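Search this forum

Randomizing wall textures in the corridor task: did it buy us anything?

pmaksym_sim
Okay, I finally have numbers on the texture thing I kept going on about in February, so I'm starting a new thread before the old one gets any longer. Setup is the same for everybody: two-armed robot, narrow corridor, white dresser at the far end, colored dodecahedron on top. Policy only gets the head camera and joint positions. I trained one version with plain painted walls and one where the walls get a random material every episode (granite, stucco, speckled stuff, whatever was in the Paisan pack). 800 demos each, same seeds, and 100 test episodes on materials neither policy had in training.

Plain walls: 12 successes. Random walls: 61. I was hoping for better than plain, sure, but I didn't expect that kind of gap! This is what one of the test materials looks like from the head:
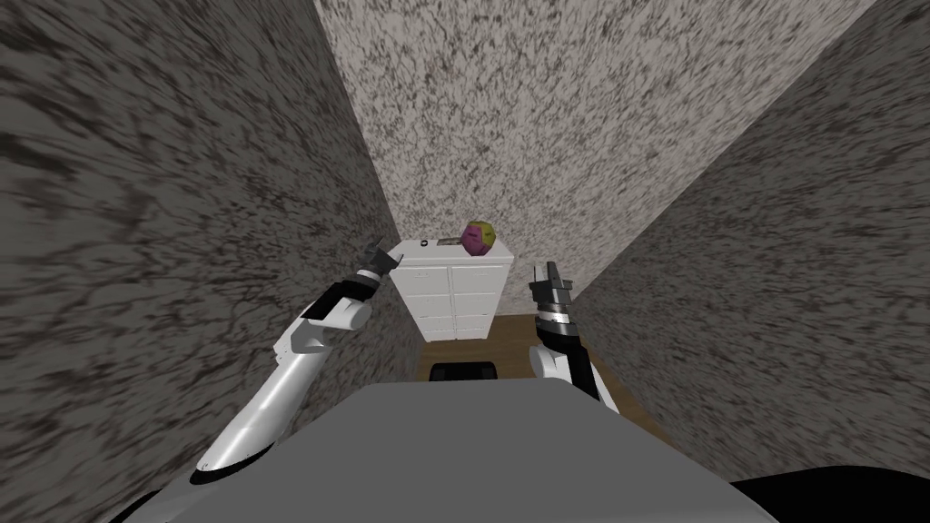 What counts as a success

Ball lifted clear of the dresser top and held for two seconds, either gripper or both. If an arm touches a wall hard enough to trip the contact limit, the episode is over and it's a fail. I know Wandel scores that differently, so please don't compare straight across.

Most of the plain-wall failures are boring. The arms go up, stop short of the dresser and just kind of sway there until time runs out. My guess is it learned "how big is the white blob against the paint" as its distance cue, and with noisy stone walls on both sides that cue goes to mush.

hladun_p
Nice gap, but I don't buy the explanation yet. You changed the materials AND the lighting sampler between those two runs, if you're on the Varstead branch. That branch turns on light jitter whenever material randomization is on. Check your config, I got burned by this myself and lost a whole weekend to it.

pmaksym_sim
Ugh. Checked. You're right, jitter was on. Rerunning with it off, back in a bit.

kolodziej_h
While we wait, can I ask why you leave other stuff on the dresser? If the question is about walls I'd clear everything except the ball. Every extra thing is one more reason for a policy to fail that has nothing to do with texture.

pmaksym_sim
Both policies train with the clutter and both get tested with it, so it can't favor one side. And a bare dresser makes the task too easy, the plain policy gets by on "go to the thing that isn't white." The head view from one of the episodes with the small flat gray piece and the black ring sharing the top with the ball:

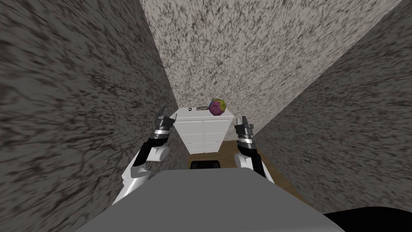

Radymyr thinks the clutter matters more than I'm letting on, and that a policy trained on random walls may just be learning to ignore anything gray and speckled. He'd swap in brightly colored walls at test time and see if the 61 holds up.

hladun_p
+1 to that. Purple walls especially, seeing as the ball is mostly purple. If it still works I'll shut up about shortcuts.

kolodziej_h
I still think clutter should be its own experiment, but fine, equal on both sides is fair enough.

pmaksym_sim
Rerun is done. Light jitter off for both, everything else untouched. Plain walls 12 again (same number, different episodes, I looked). Random walls 54. So jitter was worth a few points and the textures are doing the rest. Petro, you were right to nag me.

Purple walls are running now, it's slow, the Celtix box is shared and someone has a big job on it. I also pushed the configs and all 482 materials to the usual folder, so if anyone wants to try a different train/test split go for it.

hladun_p
54 vs 12 I believe. One training seed though? I'd want three before this goes in a paper.

pmaksym_sim
One seed, yeah. Two more queued after purple.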